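# White cloths, white table, one basket

I started this page in July, when we moved to the smaller flat in Jirnley and I had to decide which household linen comes with us. Before that, all the cloths lived in one drawer that did not close any more. Now they have a table for sorting and a basket for keeping.

I am not an expert in textiles. I have learnt most of it from my mother and from the old Ilden household guide, which has 151 pages and gives 17 of them to folding. I do not fold the everyday cloths. They go into the basket as they are, and the good ones are folded in the cupboard.

## On the table

A white cloth with some coloured marks on it, lying bunched up on the smooth white top. There are a few frayed threads too. Threads like these I cut with small scissors and never pull, or the edge opens further.

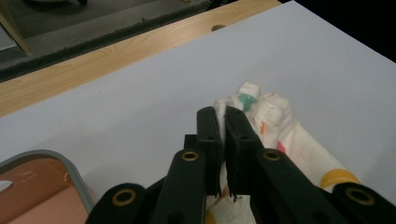
One reader, who keeps her cloths in the same manner, wrote to me that frayed edges should be sewn again before the next wash, even if only by hand with a simple stitch. She uses ordinary cotton thread and goes over the edge 2 times. I tried it on an old napkin and the result is not beautiful, but it holds well. For a cloth which is only for wiping the shelves I would still cut and leave it.

The table is a good place for this work because it is at the right height for me – the bed was too low and my back was complaining. I do the sorting in the morning, before the table is needed for lunch.

## In the basket

The basket is plastic and rectangular. I had before a woven one from Fleteck, very pretty, but the threads were always catching in it.

A white cloth again, crumpled, with a bit of mint green and small touches of orange, and some pink and green print lower down.
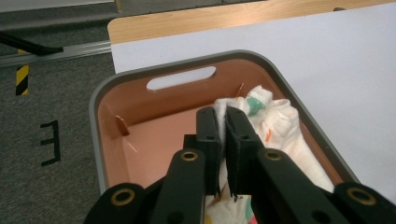 When the basket is full I take everything out and begin again from the bottom, so that the same cloths are not always used first. Coloured print I wash at a lower temperature than plain white, and I dry it away from the window. The shop Hung, near the old market, sells plain cotton squares by weight, and I will buy some there when the next ones become too thin. Until then there are enough for the kitchen, and a few more for the windows in autumn.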